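Residential Exteriors, Unit 2: Paint, trim and what color can't do
Notes by Signe Egilsson. Reading: Pascual, chapter 11.

You will hear that a dark front door "adds value." Ask how much, and compared to what. The usual evidence is a seller's survey with no matched houses in it. Clients repeat the claim anyway, so be ready to discuss it politely.

Same caution with the three-color rule (body, trim, accent). It's a habit. Plenty of good houses on the Trarnville walk use two colors, and one uses a single gray — look at it before you argue.
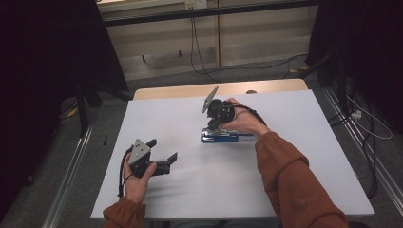
Two hand-held grippers over a white tabletop.

Paint chips are a bad guide to anything outdoors. Brush out a large sample on the north and south walls and look at both at noon and near dusk. I don't trust rendering software for this, and that includes Jalo.

Budget: our case-study owner set aside $3,000 for "curb appeal" and wanted shutters. 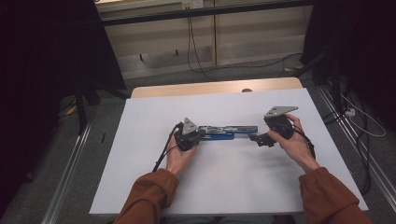
Shutters that couldn't cover the window if closed look wrong to most people, even those who can't say why. We priced repairing the existing trim first. Bring your own estimate, with prep labor on its own line.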